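Bemport Institute of Technology
School of Computing and Information Systems
Introduction to Information Security

Lecture notes, Week 6: Phishing and stolen passwords

Reading before the tutorial: Chapter 5 of the course reader, and the Flinton case summary on the unit page.

6.1 Scope of this lecture

Last week's lecture dealt with harmful programs that run on a victim's computer. This week concerns attacks in which no such program may be needed at all. The attacker persuades a person to hand over a user name and password, then signs in as that person. To the mail server or the payroll system, the sign-in may look the same as any other.

Students should be able to recognise the main kinds of phishing message, explain how stolen passwords are reused, and describe the defences an organisation of modest size can put in place. The legal duty to report a breach is covered in Week 9 and is not examined here.

6.2 Terms

Phishing: a message sent to many people that pretends to come from a trusted body and asks the reader to follow a link, open a file or reply with private details.

Spear phishing: the same practice aimed at one person or a small group, using facts about them that the attacker has gathered beforehand.

Credential: anything used to prove identity to a system. In these notes the word usually means a user name together with its password.

Credential stuffing: trying user names and passwords stolen from one service against many other services, usually by means of a script.

Second factor: a further proof of identity asked for after the password, such as a code from an app or a small hardware key.

6.3 How a phishing message works

Most phishing messages rely on pressure of time. The reader is told that an account will be closed, that a parcel cannot be delivered or that an invoice is overdue. The link leads to a page that copies the look of a real sign-in page. Whatever is typed there is stored by the attacker, and the reader is often passed along to the real site afterwards, where a second attempt at signing in succeeds. Many people put the first failure down to a typing error and think no more of it.
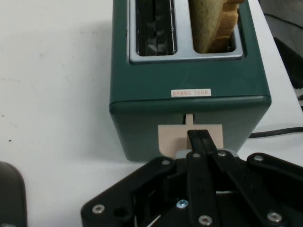
The address of the false page is commonly the best clue. Attackers register names that differ from the real one by a single letter, or place the real name at the front of a longer address that they control. Students should practise reading an address from the right-hand end of the host name, where the registered domain is found. A padlock symbol shows only that the connection is encrypted. It says nothing about the honesty of the site's owner.

Spelling mistakes were once a useful warning sign. They are now a poor guide, and staff training that depends on them should be revised.

6.4 Case summary: Flinton

Flinton is a wholesale supplier with 335 staff mailboxes. On a Friday in November, every mailbox received a message that appeared to come from the company's own help desk. It stated that mail storage was full and gave a link for "renewal". Eleven members of staff entered their passwords before the link was blocked.

The firm reset those passwords the same afternoon and regarded the matter as closed. Two points were missed. First, the attacker had already added a forwarding rule to one mailbox in the accounts office, and a password reset does not remove such a rule. Second, sessions that were already open were not ended, so the attacker remained signed in to a second mailbox over the weekend.

Copies of supplier correspondence continued to leave the firm through the forwarding rule. A total of 757 messages had been forwarded by the time an administrator found it. One of them contained a list of sign-in details for the ordering portal run by Zidholm, a trading partner. The list had been sent by email for convenience.

Zidholm's logs later showed 3,520 failed sign-in attempts against its portal, made with passwords drawn from the list and simple variations of them. Its portal locked each account after repeated failures, and no order was altered.

6.5 Points to draw from the case

The number of people deceived was small compared with the number who received the message. An attacker needs very few successes, and a defence that requires every reader to be careful every time should not be relied on alone.

Resetting a password is only one part of the response. Forwarding rules, open sessions, connected apps and recovery addresses must all be checked.

Passwords sent by email remain in the mailbox until they are deleted. They may also remain in backups and in the mailbox of the other party.

6.6 Defences

The measures below are listed in the order in which the Bowen guideline (course reader, Appendix B) recommends that they be adopted.

1. Require a second factor for all remote sign-ins. Hardware keys offer the strongest protection, as they will not respond to a false site. Codes sent by text message are weaker but are still preferable to a password alone.

2. Provide a password manager. It will not offer to fill in a password on an unfamiliar address, and it removes the temptation to reuse the same password elsewhere.

3. Block automatic forwarding to outside addresses, and review any exceptions each month. 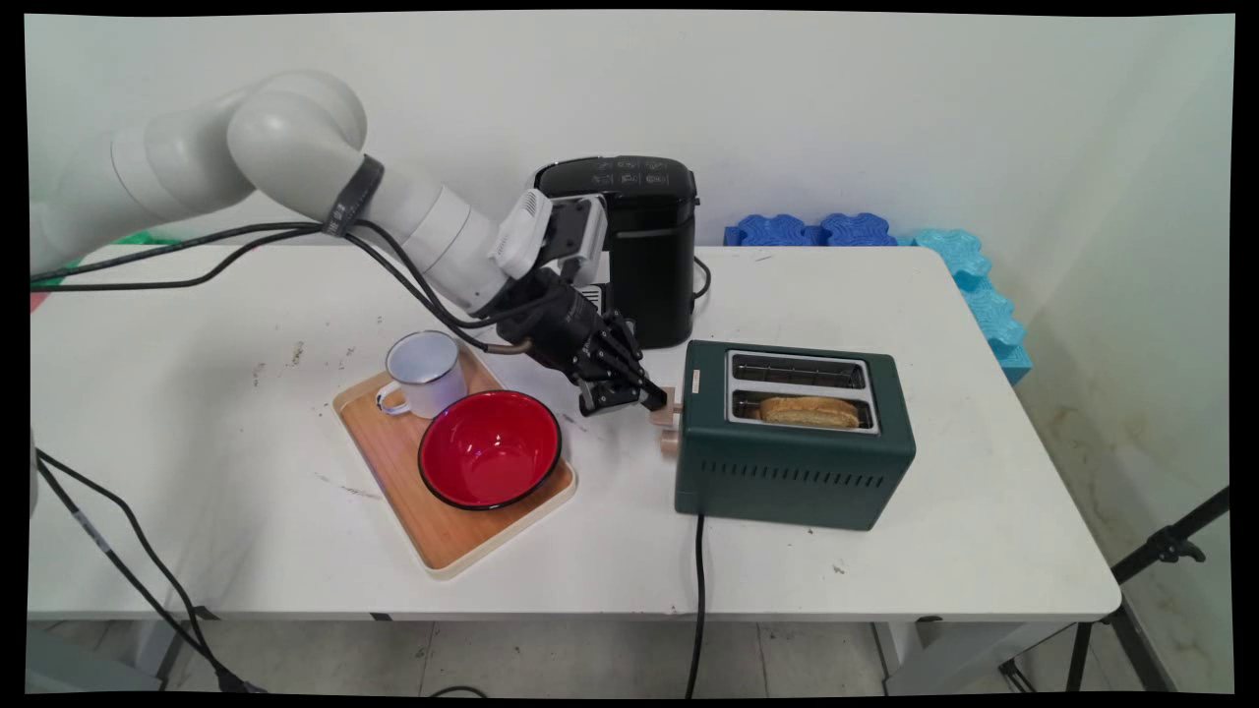
4. Give staff a simple means of reporting suspect messages. A person who reports having entered a password should be thanked and helped. Where staff expect to be disciplined, reports arrive late or are not made.

5. Keep sign-in logs for long enough to be useful, and make sure that a named position is responsible for reading them.

6.7 Tutorial preparation

Prepare a one-page response plan for an organisation of Flinton's size. State who is to be told, which accounts are to be checked and in what order. Bring a printed copy to the tutorial. Plans will be exchanged and marked by another student using the sheet on the unit page.

Week 7 covers access control and the handling of shared accounts.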